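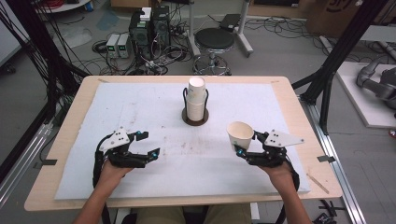 Coffee corner tips, quick ones

Had a bunch of people over Saturday and finally fixed the drinks setup at our place, so writing this down before I forget. Mostly for church basements, break rooms, big families. Skip what you don't need.

Paper cups
Store them rim down if they're out of the sleeve. Dust gets in otherwise. A wire holder is fine but don't cram it, cups wedge together and then people pull off three at a time and put two back with thumbprints in them. Stuck stack? Twist, don't pull. Or roll it between your palms a couple times.
Half a sleeve left over: fold the plastic down, clothespin, top shelf. Not under the sink. Cardboardy taste if they get damp and you can't get it out.

Coffee stains on a light wood table
Fresh: blot, warm water, drop of dish soap, dry it right away. Old rings: baking soda and water, paste about like toothpaste, soft cloth, go WITH the grain. Wipe, dry, look at it again in daylight. I did mine at 5 in the morning under the stove light and had to do it over. Test a spot underneath first if the finish is thin.
White ring = usually heat or moisture in the finish. Dark ring = got into the wood, harder. Dewanti Khoo swears by mayonnaise on the white ones, leave overnight, wipe off. Worked on one of mine, not the other.

Foam mats and pads
Tea and coffee soak in. Sponge with dish soap and a splash of white vinegar, press don't scrub, scrubbing roughs it up and then it grabs dirt worse. Rinse with a wet rag. Stand it on edge to dry, flat takes forever. Some marks stay. Flip it over.

The urn
Descale it. When did you last do it? Equal parts white vinegar and water, heat, let sit, drain thru the spigot so that gets cleaned too. Then two full tanks of plain water. Maybe three, smell it. Ours is an old Plorell and the spigot unscrews by hand, check yours. Pipe cleaner for the inside of the tube, you will be disgusted.

How much coffee
For 70 cups I go with 4 pounds, medium grind, and nobody has complained. Strong crowd, go up a little. Start with cold water in the percolator kind.

Milk, sugar
Milk in a small pitcher, refill often, the rest stays in the fridge. Don't top up an old pitcher with new milk, swap it. Few grains of dry rice in the sugar shaker for the clumping. Spoons: put a tall glass of water out for the used ones or they end up on the table, see rings above.

Where to put stuff
Cups first, then coffee, then milk and sugar, then trash can at the END. Had the trash next to the cups for a year, traffic jam every time. Yupin Mahawong set hers up away from the wall so there's a line down both sides, going to try it in April when the bigger group comes.

Spills on the floor
Old bath towel folded under the spigot side. Cheap, washes fine, no fabric softner or it stops soaking anything up.

Next time: getting burnt rice off the bottom of a pot.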